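Dec 28, 2023

Okay, we did it. After months of me saying "maybe after the holidays" we moved both kids into one bedroom this week, and I have thoughts, so settle in with your coffee because this is going to be a long one.

Some background for anybody new around here. My daughter is seven and my son is four. They've had their own rooms ever since he moved out of the crib, and every single night for the past year he has ended up on her floor with his blanket anyway.

She says she doesn't mind. She even started leaving a pillow down there for him, and that about did me in, if I'm being truthful. So the idea had been sitting in the back of my head for a good long while.

The hold-up was the bed. I wanted bunks, real ones, sturdy, with a rail that comes up high enough that I can sleep at night too. Have you all priced bunk beds lately?? I nearly fell off the couch.

The one I fell in love with is called the Travik. Plain, white, with steps on the side and drawers built into the steps. At Skitden it's $1,346, and that's before the mattresses. I visited it in the store twice like it was a puppy.

Then the week before Christmas a family over in Restrepo listed theirs for $373. Same bed, same color, one drawer that sticks. I wrote to them so fast I spelled my own street wrong.

My husband drove over with his brother's truck. It's 30 minutes each way if the bridge isn't backed up, and the bridge was backed up. He came home with the bed, no instructions, and a sandwich bag of bolts that the other dad had kindly labeled "most of them."

(It was all of them, for the record. Bless that man. I think he was just being careful.)

We told the kids on Christmas Eve and I wish we'd waited, because after that they couldn't have cared less about Santa. All they wanted to know was who gets the top.

So, the top. I had a whole speech ready about being seven and responsible. She listened very politely and then said she'd like the bottom please, because she wants to hang a sheet down the side and have a reading cave.

My son is four and isn't going up top until he's six, that's the rule in this house and also on the sticker on the ladder. So for now we have a bunk bed where the top bunk belongs to stuffed animals, and he's on his old mattress right next to her. I laughed until I had to sit down.

We'll sort it out. They're thrilled, it's a very roomy arrangement for the giraffe, and she's already said he can share the cave as long as he knocks.

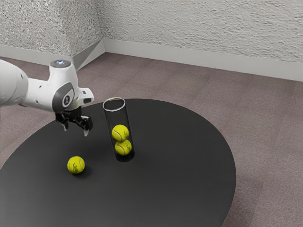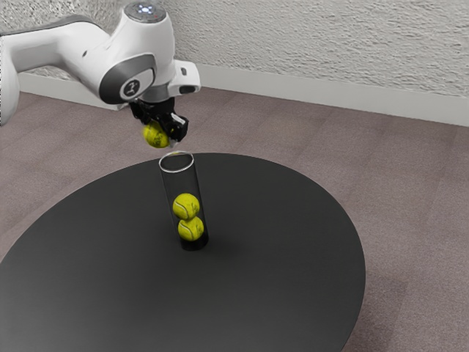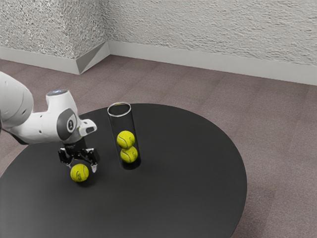 White robot arm over the round black table, all three. Tennis balls and their tube in the second one.

Now for the part I wanted to write down for other parents, bedtime. I was so worried about bedtime. They go down an hour apart, or they used to, and I couldn't picture how that would work with the two of them in one room.

What we've landed on so far: everybody does bath and teeth together, I read one book for him with both of them listening, and then she comes back out to the living room for her own quiet time until he's asleep.

First night it took him an hour and a half. He wanted water, he wanted the other water, he wanted to know if the giraffe was scared of heights. I sat in the hallway with my back against the door frame and ate Christmas cookies out of my robe pocket.

Second night, 22 minutes. I looked at the clock on the stove two times to be sure. I don't expect that to last and I've told myself not to get attached, but my goodness, what a nice evening that was.

My husband and I watched an entire movie! With the sound on! I couldn't tell you much of what happened in it, I was asleep before the end, but I was asleep on purpose.

The night light turned into its own little drama. She likes it dark and he likes it bright enough to do surgery. We ended up with the Flikora, the one with the dimmer on the side, and set it down low on his end of the room behind the dresser leg.

I won't tell you it's the best night light ever made. The cord is too short and the plug is big enough to cover both outlets. But it goes way, way down, to a sort of campfire color, and they both agreed on it, so it stays.

A few people asked about clothes. We kept two dressers and gave each kid their own, because his socks and her socks are close enough in size now that I would spend the rest of my natural life sorting them. Pajamas go in the step drawers. The drawer that sticks has summer stuff in it.

(A little candle wax on the runners helps, by the way. My mother taught me that one. It still sticks, just more politely.)

Toys I'm less proud of. Right now they're in the old room, in heaps, and I'm calling it the playroom as if that were the plan all along. I'd like to have it looking like something by the end of January - don't hold me to that.

Her "just mine" things I did sort out before anything else got moved. She has one shelf, up high, and a shoebox with a lid. He isn't allowed to touch either. He has a shoebox too. His has a pinecone in it and half a cracker he won't let me throw out.

If you're thinking about doing this and you have an older one who's had their own space for a while, I'd really start with that shelf. She went around all morning deciding what deserved to be on it, and after that she was pretty generous about everything else.

And I'd ask them where they want the beds. I had a very nice layout drawn on the back of an envelope, and my daughter moved one thing and it was better. You can open the closet all the way now. I couldn't do that in my version.

Is it all sunshine, no. There was a fight this morning over who breathes louder. There was crying over a curtain. I found him asleep in the reading cave at six with his feet on her stomach, and she was not happy to be woken up by toes.

But last night I went past the door on my way to bed and they were talking. He was asking her what second grade is like and she was explaining it to him, very seriously, the cubbies and the line leader and which lunch lady gives you extra corn.

I stood there in the dark with a laundry basket on my hip and didn't move for a long while. He's never going to be this little again and neither is she, and they sounded so much like old friends.

Anyhow! I know a lot of you have had kids sharing for years and you're reading this like, ma'am, that's just called having a house. I grew up three to a room myself, I don't know why I built it up so much in my mind.

If you've got tips for when one of them gets sick and the other one doesn't, I would love to hear them, because it's winter and I can feel it coming. Do you move the sick one? Do you move the well one? Do you all just camp in the hallway?

Also taking suggestions for hanging that sheet. I tried clothespins and they pop off whenever she turns over. She's asked for something "with a real door feeling," so if any of you have managed that without drilling into the bed, please tell me how.

I'll post the room once it's picked up. The giraffe says good night from the top bunk.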